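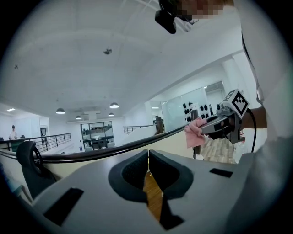
Handgreifer am Handlauf, dazu ein rosa Tuch.

1/ Wir haben die Regeln für Aufnahmen mit dem Handgreifer überarbeitet. Die alte Fassung vom April hatte 26 Punkte und wurde kaum gelesen. Die neue passt auf eine Seite. Im Projekt Turen gilt sie ab sofort, ich schreibe die wichtigsten Punkte mal in den Thread.

2/ Anlass war die Durchsicht im Frühjahr. Von 1696 Aufnahmen mussten wir 337 aussortieren. Die meisten davon hatten mit der Technik wenig zu tun: Marker von der Hand verdeckt, Aufgabe falsch benannt, Start mitten in der Bewegung.

3/ Regel eins: Markerwürfel frei halten. Finger, Ärmel und Stoff bleiben davon weg. Bei Tüchern und Lappen besonders aufpassen, die klappen gern nach oben. Ist ein Würfel länger verdeckt, Aufnahme beenden und neu anfangen. Nicht hoffen, dass die Auswertung das ausgleicht.

4/ Regel zwei: Kabel. Immer vom Greifer weg und mit genug Spiel für den ganzen Arbeitsweg. Vor der ersten Aufnahme einmal ohne Aufzeichnung durchgehen, auch bei kurzen Aufgaben. An Treppen und Geländern hängt das Kabel nie über die Laufseite.

5/ Regel drei: Wer an einer Treppe oder Brüstung arbeitet, steht fest, bevor die Aufnahme läuft. Kein Gehen auf Stufen mit laufender Aufzeichnung. Eine zweite Person sagt Bescheid, wenn jemand vorbei will. Das stand vorher nur in der Einweisung und gehört in die Regeln.

6/ Regel vier: Personen im Hintergrund. Wer erkennbar ist, wird vor der Weitergabe unkenntlich gemacht. Gilt auch für Kollegen, die sagen, es sei ihnen egal.
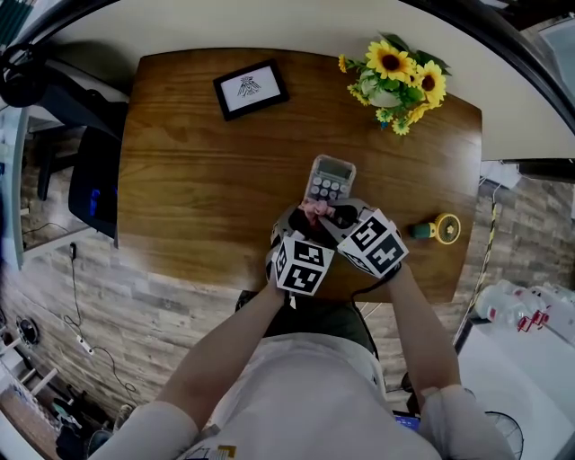 7/ Regel fünf: Am Tisch bleibt liegen, was dort liegt. Wir hatten früher die Vorgabe, alles außer dem Zielobjekt wegzuräumen. Damit sahen die Daten aus wie aus dem Katalog und taugten wenig für normale Räume. Verboten sind jetzt nur noch Ausweise, Briefe mit Adressen und Bildschirme mit lesbarem Inhalt.

8/ Dazu gehört die Benennung. Eine Aufgabe bekommt einen Satz mit Verb und Objekt, also "Taschenrechner abwischen" und nicht "Tisch 2, Versuch b". Die Liste der erlaubten Verben liegt in Istimero. Fehlt eins, bitte dort vorschlagen und nicht selbst erfinden.

9/ Pausen: nach etwa 5 Aufnahmen den Greifer ablegen und die Hände lockern. Das ist die Regel, gegen die am häufigsten verstoßen wird, auch von mir. Bei Müdigkeit werden die Bewegungen ruckig - in den Kurven sieht man das ziemlich deutlich.

10/ Gefragt wurde, warum wir keine feste Griffgeschwindigkeit vorschreiben. Haben wir überlegt und gelassen. Wer auf das Tempo achtet, greift unnatürlich. Im Blatt steht "so zügig wie im Alltag", das ist ungenau und bleibt vorerst so.

11/ Offen ist noch, wie wir abgebrochene Aufnahmen behandeln. Zurzeit werden sie markiert und aufgehoben. Vorschläge gern hier drunter, am liebsten von Leuten, die selbst mit zwei Greifern arbeiten. Stand der Regeln: 2022-05-25.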